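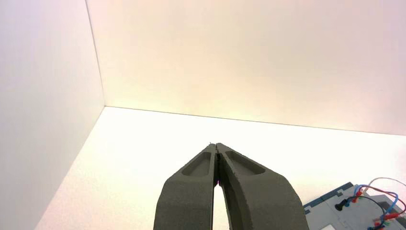
Figure 4. White interior with bare back wall

Section 4: Setting up playback on the Grallow home film player

4.1 Before you begin

The player must be registered to a Grallow account before any film can be rented or bought. Registration is carried out once. Owners of model 3728 who registered before 10 July 2024 are not required to do so again, although they will be asked to accept the revised rental terms.

Note: A film bought under one account cannot be moved to another.

4.2 Connecting to the television

1. Switch off the television and the player.
2. Insert one end of the supplied cable into the socket marked SCREEN on the rear of the player.
3. Insert the other end into a free socket on the television and note its number.
4. Switch on the television and select the same socket number as the source.
5. Switch on the player. The start page takes up to 45 seconds to appear.

Caution: Do not remove the cable while the start page is loading. Settings may be lost.

4.3 Choosing picture and sound

1. From the start page, open Settings, then Picture.
2. Select Cinema for feature films or Standard for television series. Cinema turns off motion smoothing.
3. Return to Settings and open Sound.
4. Select Night if dialogue is to be kept clear at low volume.
5. Press OK to save. Pressing Back leaves the previous settings in place. 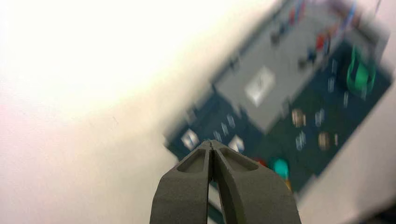 Figure 5. Grey gripper against a pale surface, with motion blur

4.4 Renting a film

1. Search by title, director or leading actor.
2. Open the film's page and check the age rating, running time and subtitle languages.
3. Select Rent and enter the account PIN.
4. Select Play now or Keep for later.

A rented film remains in the library for 21 days. Once playback has begun, it must be finished within 2 days. The time remaining is displayed beneath the title.

Note: Titles from the Somboon collection are supplied with the original soundtrack only. Subtitles may be switched on from the playback menu.

4.5 Restricting films by age rating

1. Open Settings, then Household.
2. Select the profile to be restricted.
3. Choose the highest rating permitted and enter the account PIN.

Caution: The restriction does not apply to discs or to films played from a memory stick.

For lost PINs, see Section 7.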